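Progress Report on the Work Rules for Shared Robot Stations
Submitted to the program office, Zetent Fund
Prepared by Karla Medrano, Griler Institute

1. Purpose of the grant

The Fund supports the Griler Institute in writing, testing and publishing a set of work rules for table-mounted robot arms used in sorting and handling tasks. The rules are meant for small laboratories and workshops that share equipment among several groups and have no safety office of their own. The grant covers drafting, trial use at two sites, and one public edition.

This report covers the period since the last payment, which was released in August. Spending for the period remained within the approved plan, and no transfer between budget lines is requested.

2. Status of the draft

The second draft of the rules is complete. It has 127 clauses in five parts: table layout and marking, objects and containers, arm and gripper checks, conduct of a session, and record keeping. The first draft was longer and repeated itself in several places, particularly on stopping and restarting the arm. Lok-yiu Hsiao reorganized those clauses into one section, and both trial sites have confirmed that the new order is easier to follow at the station.

Part 1 drew the most comments. The Grastodik site asked that every area of a table that holds a container be marked in writing, in plain words, before a session begins. The Vahidi site preferred numbered positions keyed to a sheet kept beside the table. After trial use of both methods, the draft now requires a written word on or next to the area and permits a number in addition. Operators joining a session partway through were able to read the words without being briefed, and the sheet was often found to be out of date.

Handwritten marks are acceptable under clause 14 if they are legible from the operator's position and use one word for one type of object. Printed labels remain an option for stations with a fixed layout.

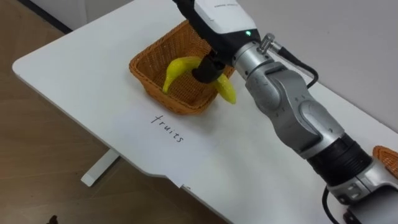
This page was last changed on 28/12/2020

The station work covered by Part 2 concerns food items and other soft or irregular objects. A banana held at its middle by a gripper, for instance, may extend past the rim of the basket at one end. The draft asks the operator to note such an overhang in the session record and to confirm clearance along the full length of the object before the arm travels. Width at the gripper is not accepted as a substitute for this check. The word on the table, in this case "fruits", must match the object class entered in the record.

Baskets and other open containers are to be placed so that the arm does not have to pass over one in order to reach another. This clause is still under discussion. Vahidi has pointed out that on a narrow table it may not be possible, and has proposed a minimum height of travel as an alternative. We expect to adopt the alternative as a permitted exception, with the height to be set by each site and written into its own station sheet.

3. Trial use

Both sites completed the trial sessions set out in the work plan. The records submitted contain 2000 individual pick and place actions, each with the object class, the container and the outcome. Records from Grastodik were complete. Records from Vahidi lacked the container field in the earliest batch, and these entries are being kept apart from the main set until the site has reviewed them.

Cable routing received less attention in the first draft than it required. External cables along the arm are now covered by their own checklist item, to be completed before power is applied and again after any change to the mounting. The status light on the arm is to be noted at the same time -- the draft leaves the meaning of each color to the manufacturer's manual and does not attempt a common scheme.

4. Delays and changes

The training notes for new operators are behind schedule. Ms. Hsiao has taken over the remaining sections, and the delivery date in the work plan has been moved back with the agreement of the program office. The translation of the rules, listed as optional in the original proposal, has not been started.

5. Next steps

The clauses on travel height and container placement will be closed first, followed by a joint reading of the full text by both sites. The training notes will then be brought into line with the final wording. A copy of the third draft will be sent to the Fund for comment before the public edition is prepared.

Questions on this report may be addressed to Karla Medrano at the Griler Institute.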